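Chapter 7
When the Gripper Picks Up Two 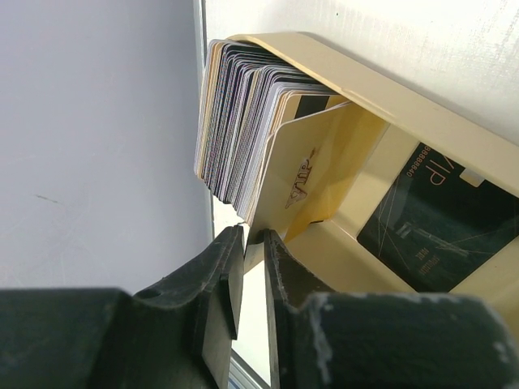 Figure 7.1 Card-sorting cell, seen from the wrist: a tray of cards and the two fingers that have to part them.

The trouble at Barta began with a hotel guest who could open two doors. One was the door to her own room. The other was the door to a room down the hall, where a man was asleep and would have preferred to stay that way.

Barta packs plastic cards for hotels, gyms and clubs. A robot arm takes a card from a tray, passes it over a reader, and drops it into the right sleeve. One card, one sleeve, on to the next. Over a single long night in May the cell logged 2,798 picks without raising an alarm, and the morning shift was so pleased that somebody printed the number and taped it to the cabinet. Inside the run were 16 sleeves that held a pair of cards each. Every one of those 16 had been logged as a success.

This chapter is about double picks and, more broadly, about faults that a machine reports as good news. They are common, cheap to cause and tedious to find. A robot that drops a part usually makes a noise about it. A robot that brings along an extra part carries on with what looks like confidence, and the people nearby go back to their coffee.

7.1 Why cards stick together

Look again at Figure 7.1. The cards in the stack lean at an angle, and their edges sit so close that a finger tip coming down from above has very little to aim at. A thing as simple as a card is hard to pick for exactly the qualities that make it pleasant in a wallet: it is thin, smooth and flat. Two smooth, flat faces pressed together will hold on to each other, and they hold harder when the air is dry and a static charge builds up. They also hold harder when they have spent a week squeezed in a shipping carton.

The gripper, for its part, knows only what its sensors tell it. At Barta the fingers closed until they met resistance, and resistance was taken to mean "card." Two cards resist as well as one does. The controller did record how far apart the fingers had stopped, and the difference between one card and two was there in the log, plain as day, in a column that had never been given a limit. It had been collected faithfully for months. Nothing in the program read it.

The reader might have saved the night, but it was mounted on one side. It read the card facing it, found a valid number, and approved the drop. The second card rode along behind like a kid sneaking into a movie.

7.2 What the first fix did

The first response was to squeeze less. The supplier of the control software, Trostilance, offered a softer grip setting, and Barta switched it on that afternoon. Double picks became rarer. Drops became a good deal more common, and a dropped card on the floor of a cell means that a person has to go in and get it.

Here the fault stopped being a packing problem and became a safety problem. The gate of the cell had an interlock, as it should: open the gate, and the arm stops. After enough trips for fallen cards, the operators got tired of the restart routine, which took 2 minutes if all went well. A spare interlock key turned up on a hook beside the gate. With the spare in the switch, the arm believed the gate was closed, and a person could lean in for a card while the arm was live. No one was hurt. The key was found by a visitor from Wuvska, the firm that insures the building, who asked what it was for and received several different answers.

You may be tempted to blame the operators. Resist this for a few pages. They were given a machine that littered and a gate that punished them for tidying up, and they solved the problem in front of them. Section 7.6 comes back to the key, and to why hiding it in a drawer did not count as a repair.

7.3 Words you will need

Double pick: two parts lifted when one was asked for.

Silent fault: a fault that leaves the machine's own record looking normal.

Bypass: anything that makes a safety device report a safe state it has not checked. Keys, tape, magnets and folded cardboard have all had careers in this field.

Singulation: the act of getting one part away from its neighbors. The word is ugly, but you will see it in every manual – the Flolulness feeder guide gives it a whole section and never says what it means.

7.4 Before you read on

Suppose a cell picks 1,000 cards and 2 of the picks are doubles. Work out how many cards left the tray. Then decide which of the following records would show the fault: the count of picks, the count of filled sleeves, the count of cards left in the tray at the end. Write down your answer and keep it, as Section 7.5 begins with the one that Barta's engineers gave, and they had to change theirs.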